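Unit 3: Shelf Blocks and Facings
Handout for the retail stocking course, Dima Awwad

The practice table stands in for one shelf. It has a wood top with pale boards and some tan ones, and the seams between boards run straight. Pick a seam and use it as the guide for your front row. 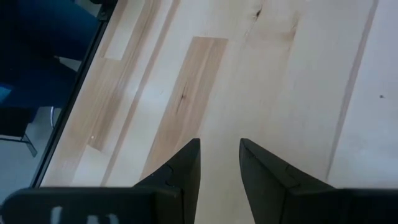 Jaramillo would add that a seam only helps if the boxes are square to it - a corner that sticks out a little at the bottom sticks out a lot by the top row.

Terms
Facing: one product front that the shopper can see.
Block: facings of the same product kept together, side by side or stacked.
Side panel: the narrow side with the ingredients, allergy and recycling information. It should not face the aisle.

Before you stack, read the side panel once. On cereal, look for the allergen line. The green box has it in bold: CONTAINS WHEAT INGREDIENTS. The distributor's address is printed under it.

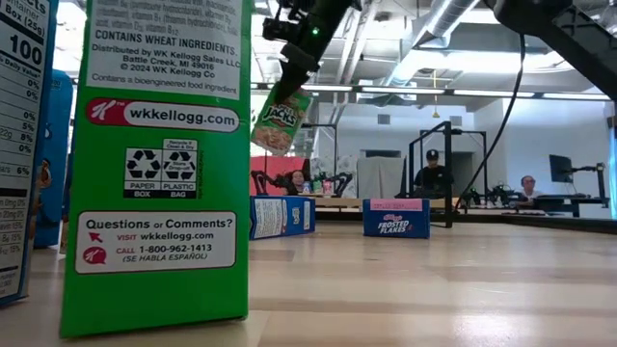

Building a 3 by 3 block
1. Set the bottom row first, fronts out.
2. Keep one color or product to a column. Finish the column before changing anything in the next one.
3. Stand single-serve boxes upright and close the gaps as you go.
4. Check the fronts from standing height.

Small boxes tip easily, so push the finished block from the sides with flat hands. Do not press on the top row.
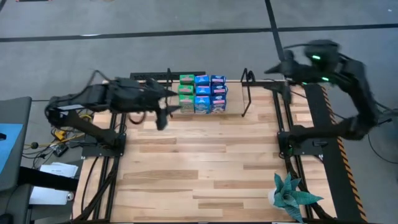 Fig. 3. Nine small cereal boxes, three columns by three rows: green, light blue, darker blue.

For next time: read pages 3 to 12 of the Tinham workbook and draw a block for the Bestell shelf plan.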